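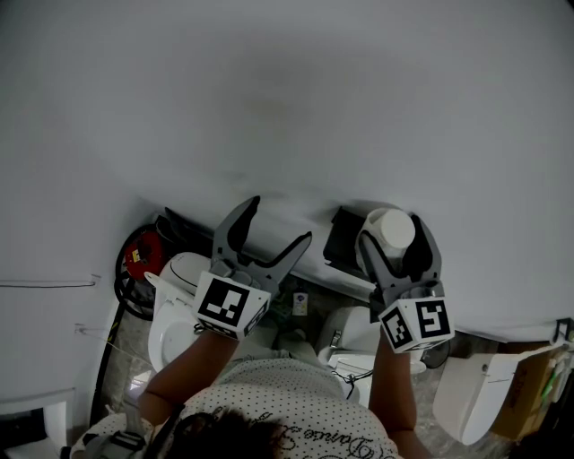 Storeroom clean-up at Lemville

2 min read

The back storeroom at the Lemville hall is being sorted this month, starting with the bathroom end. Over the years it has filled up with spare fittings, cleaning supplies and whatever didn't fit in the kitchen cupboards.

Two toilets are in there, along with a hose reel and a good many containers. Anything with a lid goes upright on the shelves once they're wiped down. Unlabelled containers will be set aside and taken to the Junthorpe depot, which charges $5 a load and closes at 5 pm.

New shelving from Talebi Hardware came to $660, paid from the hall hire account. It is nearly 40 cm deep, so please don't stack things two rows back.

If you've left gear there from the Gerngate fair, collect it before the end of January.

Last updated: January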